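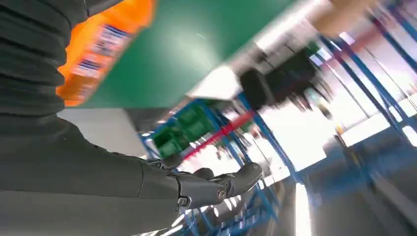 Black robotic hand, fingers partly curled, shelving beyond.

How to check a basement room before you sign

Updated Tue 16 January

Quick version for anyone with a viewing tomorrow. Longer one when I get time. This is for rented rooms below street level, shared or not. I did two winters in one on Florkach Street and most of this comes from there.

Before you go

Get the full address with the unit number. "Basement" isn't a unit number. Look the building up on the city's property records page and see how many units it lists. If the listing says unit 7 and the records stop at six, ask the landlord about it in writing. Email or text, doesn't matter, just not a phone call.

Ask what's included. Heat, water, electric, trash. Ask who pays for the dehumidifier running all day, it will be running all day.

Go in daylight. If they only offer evenings, push once. Still no -- I'd skip it.

At the door

Count the ways out. You want a proper door plus a window you can really climb through. Open the window yourself. Not painted shut, no bars that need a key. Measure the opening and compare it with your local code, the numbers vary a lot from place to place so I'm not putting any here.

Look at the door frame down low. Swollen or soft wood near the floor means water has been in.

In the room

Bring: tape measure, flashlight, phone charger, a marble if you have one.

Plug the charger into every outlet. Every one. My old room had four and only the one behind the bed worked.

Flashlight along the bottom of the walls, held sideways so bumps show. Fresh paint on just the bottom foot of a wall, ask why. Pull the bed out if there's one there. Smell the closet with the door shut behind you, feels silly, do it anyway.

Check your phone signal standing and then lying down where your head would go. Mine dropped to nothing at pillow height.

Marble on the floor tells you where the water will go when it comes in. Put nothing cardboard at that end.

Run the shower and flush at the same time. Listen to the floor drain. Gurgling = ask when the line was last cleared.

Heat

Find out where the thermostat is. If it's in somebody elses apartment you will be cold or you will be boiling. A space heater as the only heat source isn't allowed in a lot of cities, check yours.

Money

My room was 318 a month in a shared unit, which was cheap for the Trosov side of town and still too much in September when the drain backed up. Don't pay a holding fee in cash. Get a reciept for anything over zero.

The two big rental firms near me, Clutard and MacDonald, both use their own lease form. Read the page on storage and flooding. If it says your belongings are your problem, price renters insurance before signing -- and ask the insurer straight out whether below-grade rooms and sewer backup are covered. Often that's an add-on.

After you sign

Photos of every wall the day you get keys, before any furniture. Email them to yourself and the landlord. Smoke alarm and carbon monoxide alarm, press both test buttons.

Ceiling height section coming, need to redo it.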